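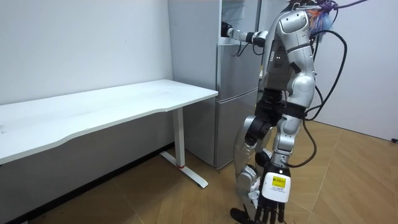
Translating a thick book in the evenings

In December I finished the first draft of a translation which I had been promising for too long. The book is a local history of Bandden, the town where I was born, and it has 1158 pages with the index. I translated it into English, and English is my second language, so please be patient with me also in this post.

People usually advise to translate only into your mother tongue. I agree with this advice and I did not follow it. The small press Živković had asked two English translators before me, and both were too busy. The grandchildren of people who left Bandden for Pudstead cannot read the original, and they are the ones who wanted the book. So I said I would try, if a native reader would go through everything afterward.

My plan was 1000 words on a working evening. It sounds small, but after a day in the office it is a lot. In the first weeks I did 4000 words in one weekend and was very proud, and later I had to throw almost all of it away. I had translated a chapter about the mills without understanding how a mill works. The sentences were correct and they meant nothing. Now I read the whole chapter first, with a pencil, and I only begin typing when I could tell the story to somebody without looking.

The hardest thing was not the long sentences. It was the small words for fields, ditches, fences and kinds of carts. Our dialect has different words for a ditch that is yours and a ditch that you share with the neighbor. English gives me "ditch." For some time I wrote "common ditch" and "own ditch," and then my reader said it sounds like a law text. We kept the dialect words in three or four places and explained them once.

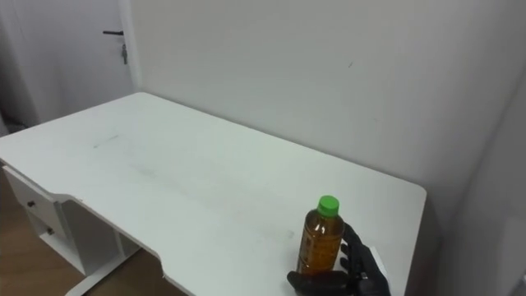 Punctuation was my second big trouble. The author of the history loved the semicolon, and he could keep one sentence alive for half a page. I printed such pages and cut them with scissors, one piece for every thought, and moved the pieces until there was an order that English could carry. For this work you need a clear surface. A white desk with almost nothing on it, like this one, would be very good for me, although the paper pieces would be hard to see on the white top. I would only move the bottle away from the front edge, because my sleeves are wide and I have already lost one chapter to a cup of coffee. After the cutting I glued the pieces on old calendar sheets and typed from there. It is slow, but I made fewer mistakes than on the screen.

For checking terms I used a program called Teltance, which keeps a list of every word you have decided on and shows you when you forget your own decision. I forgot very often. In chapter two the wool tax is "wool duty," and much later it became "fleece tax," and I was sure both times. I recommend keeping such a list from the first day - even a paper notebook is enough.

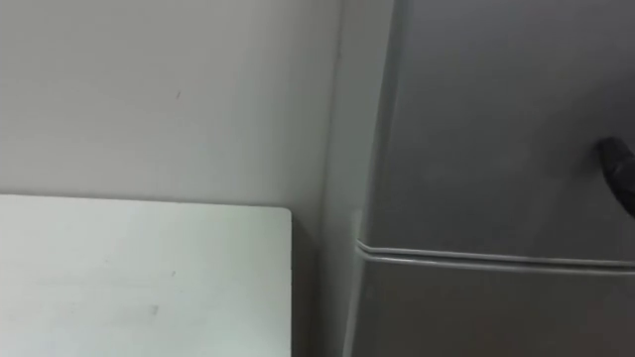
How do you know when a draft is ready to send?

I send it when I read a whole chapter aloud and change only commas. If I still change verbs, it goes back in the drawer for some days. Reading aloud also shows me where I copied the word order of my own language, and my ear hears this before my eye sees it.

What is left now is the index, and I am a little afraid of it. The original index is alphabetical by first name, as people in Bandden really looked for each other, and the press wants it by surname. Many people in the early chapters have no surname, only a trade or the name of a hill. I put the hills under H for the moment. My reader has the first half of the text already, and her notes come back in green ink, sometimes more green than black.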